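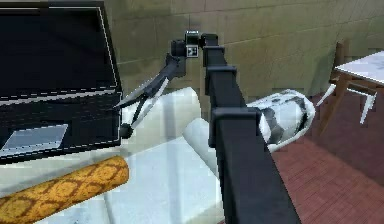
Last edited 26 December 2020

Home | Forums | Fantasy | Keeper Leagues | Rules Talk | Log in

Keeper league: should the title game be two weeks long?

themba_x wrote:
Hi folks, hope everybody ate well. I run the Standel Keeper League, and we've been going long enough that most of our kids know the scoring rules by now. One of our owners wants to stretch the final over two weeks next season and add up the points. I've always loved the single game, nerves and all, but he lost by 3 points with his best running back leaving early, and I do feel for the guy. Anybody here tried it? I'd like to hear how it went before I put it to a vote.

RawanH wrote:
We switched in the Palumbo league and I'd never go back! One bad bounce shouldn't wipe out everything you built since the draft in September. You still sweat, you just get to sweat a little longer - and the group chat is so much more fun that second week.

KaraboM wrote:
Gonna push back on you a bit, Rawan, and you know I love you. Two weeks drags your final into the end of the season, when good teams sit their starters. I had a quarterback hand it over after two series once and I'm still sore about it. Play one game, shake hands, and go enjoy your family.

RawanH wrote:
That's why you start the playoffs a week early, Karabo. We cut ours to 4 teams and it fit just fine.

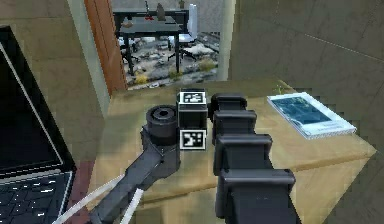

Two black arms and a black cube at a wooden table.

annatjie_c wrote:
Cutting to four teams has its own trouble, though. In my league the folks in fifth and sixth stopped setting lineups before Thanksgiving, and then whoever got to play them had a free win. I'd rather have more people in the hunt, even if the final is a coin flip. Themba, how many keepers do you allow?

themba_x wrote:
We keep 2, and you lose the round you took them in. You make a good point about the lineups, Annatjie, we've had that problem already and I don't want to feed it. I'm leaning toward staying put, but I'll let them all vote on it after the holidays.

KaraboM wrote:
Wise man.

RawanH wrote:
Boo! (Let us know how the vote goes, though.)

Comments (2)

Lizelle M.: Our league does a long final but lets you change your lineup freely in between. Takes care of most of the resting starters, I think.

ustari_fan: One game. Always one game.

Related threads
- Prenumell draft board not saving keepers
- Best punishment for last place that a spouse will allow
- Trade vetoes: league vote or commissioner only?
- Do you still start a kicker?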